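Cunha põe braços robóticos na linha de fruta e muda o turno de quem lá trabalha

Arranque em outubro, primeiro no computador

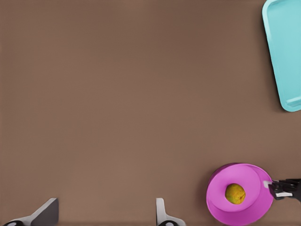 A Cunha, que prepara e embala fruta para cantinas e hospitais, vai entregar a dois pares de braços robóticos a parte mais repetitiva da linha: passar a fruta das taças para os tabuleiros. Arranque em outubro, no turno da manhã. Antes disso, semanas de ensaio em simulação, com o material da linha copiado para o computador, a taça cor-de-rosa com uma peça de fruta verde-amarelada lá dentro, o tabuleiro turquesa, a garra preta encostada ao bordo da taça. O sistema chama-se Hakari e é fornecido pela Udard, que também dá a formação.

Ninguém sai, garante a empresa. Mas o trabalho muda, e muda bastante. Até agora cada operadora fazia o turno inteiro de pé, no mesmo posto, a pegar e a pousar. Com os braços a funcionar, seis pessoas da linha passam para controlo de qualidade e supervisão das células. Escolher a fruta tocada continua a ser feito à mão, e assim deve ficar nos próximos tempos.

"A fruta não é toda igual, uma pêra madura não se aperta como uma maçã", diz Nazma Cassim, chefe de turno, que acompanhou os ensaios desde o início. "As pessoas da linha sabem isto nos dedos. Foram elas que disseram à Udard que força fazia sentido, e houve coisas que tiveram de ser refeitas."

As sessões foram às 14h, depois da limpeza da linha. Operadoras e técnicos sentados ao mesmo ecrã, a ver os braços a trabalhar na mesa simulada e a parar quando alguma coisa não batia certo. A distância entre a taça e o tabuleiro foi alterada por sugestão de quem lá trabalha. A altura dos tabuleiros tambem.

Decha Yimyam, responsável técnico da Udard no projeto, explica que a simulação serve para errar sem estragar fruta nem parar a produção. "Um braço segura a taça, o outro tira a peça. Parece simples. Depois muda-se a posição da taça um bocadinho e lá vamos nós outra vez." Segundo ele, a meta acordada com a Cunha é de 1.980 peças por turno em cada célula. Abaixo disso, a empresa pode adiar a passagem à linha real.

Entre as trabalhadoras, opiniões divididas. Umas agradecem o fim das dores nos ombros e nos pulsos, queixa antiga na casa. Outras perguntam pelo prémio de produtividade, que era calculado à peça e agora deixa de fazer sentido para quem muda de função. A administração diz que o valor médio dos últimos meses vai ser integrado no salário base, mas à hora de fecho desta notícia ainda não havia nada assinado.

Também há dúvidas sobre os horários. O turno da manhã passa a começar às 6h30, meia hora mais cedo, para a verificação das células antes de entrar a fruta. Para quem depende do autocarro é um problema, e o assunto foi levantado na última reunião. A Cunha admite pagar transporte, está "a ver valores".

A formação é dada dentro do horário de trabalho e dura duas semanas. Inclui arranque e paragem de emergência, limpeza das garras e leitura dos avisos no ecrã. Cassim já a fez e vai dar apoio às colegas nos primeiros tempos. "No primeiro dia tinha medo de carregar no botão errado. No terceiro já estava eu a corrigir o técnico", conta.

A Femside, empresa do mesmo grupo que trabalha com legumes cortados, está a acompanhar o processo mas para já não tem data para avançar. Ali a questão é outra, as facas, e a automatização teria de ser pensada de raiz.

Quanto à linha da Cunha, o turno da tarde fica como está até ao fim do ano, todo manual. Depois faz-se um balanço com as chefias e com os representates das trabalhadoras, e só aí se decide se o Hakari passa tambem para a tarde.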